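Section 5: Household tasks – sorting and packing small packets

This section covers the packing task in the Husar home task set. Read Section 4 (fitting the finger pads) before you start. If you only want to know whether the machine is ready to do this chore on its own in your home, go straight to "What to expect" at the end of the section.

5.1 Before you start

Packing snacks into a box is a chore most people do without looking. It is a fair test for a machine all the same. Bags of crisps and sweets have no fixed shape, they slide over each other, and a grip that suits a carton will crush a puffed bag.

You will need:
An open box with at least one low side
A mix of packets, including foil bags, small cartons and soft wrappers
A table you can reach from the front and one side
Two hand-held grippers with charged batteries
The Praston base unit, switched on and within reach of the cable

Caution: Do not use glass jars, tins or anything with a sharp edge for this task. The pads are not rated for them.

5.2 Recording the task by hand

The base unit learns from recordings made by a person using the hand-held grippers. The more ordinary the room, the more use the recordings are. A bedroom or kitchen with things left out is better than a cleared bench.

1. Place the box on the table and turn it at an angle to the front edge. Change the angle between recordings.

2. Put some packets in the box and leave others on the table.

3. Hold one gripper in each hand. Open both fully, then close both fully. The base unit will beep once for each gripper it has found.

4. Press Start. Wait for the light to turn green before you move.

5. Pick up a bag by its sides, with one pad on each face. Close the gripper until the bag stops slipping, then stop squeezing.

6. Lift the bag clear of the box wall before moving it sideways.

7. Lower the bag until it touches something, then open the gripper slowly.

8. Repeat until you have finished, then press Stop.

Bags and box on the table, with the grippers in use:
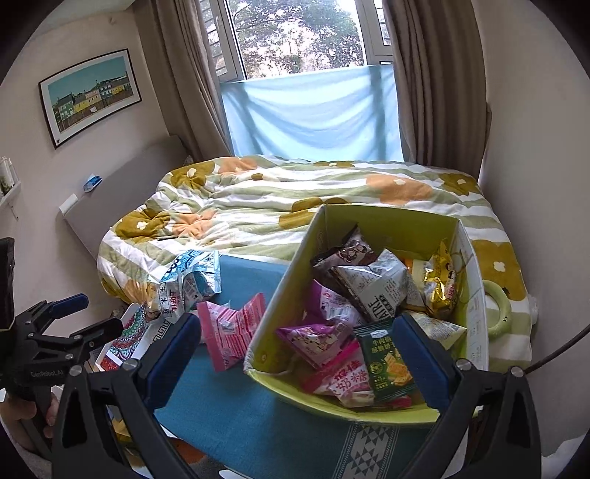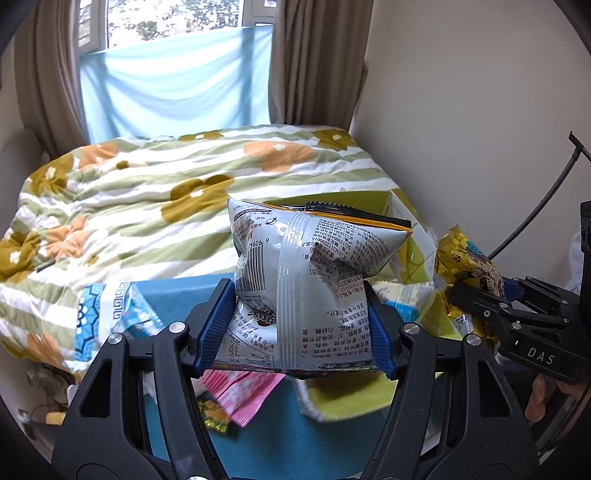

Note: Each recording should last no more than 10 minutes. Longer ones are split by the base unit and the join can fall in the middle of a grip.

Note: Recordings where you drop a packet are worth keeping. Mark them with the Drop button and carry on.

5.3 Grip settings

The grip limit is set from 1 to 400 on the Skokex control panel. The factory setting is 56, which suits most foil bags. Small cartons can take more. Thin wrappers with loose sweets inside need less, and you may have to try a few values.

To change the limit:

1. Open Settings, then Grip.

2. Enter the new value and press Save.

3. Test it on one packet before starting a full run.

Caution: Keep fingers away from the pads during the test. The gripper closes at full speed the first time after a change.

5.4 Running the task without help

When you have made enough recordings, the panel shows Ready beside the task name. Clear the space above the table, stand back and press Run. Stay in the room. The red button on the base unit stops all movement.

If the arm pauses over the box for longer than 5 seconds, it has not found a grip it trusts. Press Skip, or move the top packet a little and press Retry.

5.5 What to expect

Customers often ask whether they can leave the machine to it. At present the answer is no. Man-lok Kuo, who ran the home trials for Plastura, found that single bags on a flat surface gave little trouble. Heaped packets were much harder. The arm would take hold of two wrappers together, or catch the seal of one bag and pull its neighbour out with it. Shiny foil also confused the camera late in the afternoon – drawing the curtains helped.

It is also slow. A person will fill the box well before the arm does, and will close the lid afterwards, a step the current software does not include. We suggest treating this task as something to try and improve, with someone present throughout.

Smaranda Anghel looks after the task set and reads all fault reports. Please send yours through the panel (Help, then Report) and attach the recording if you can. The next update to the packing task is planned for March and will need the newer finger pads described in Section 4.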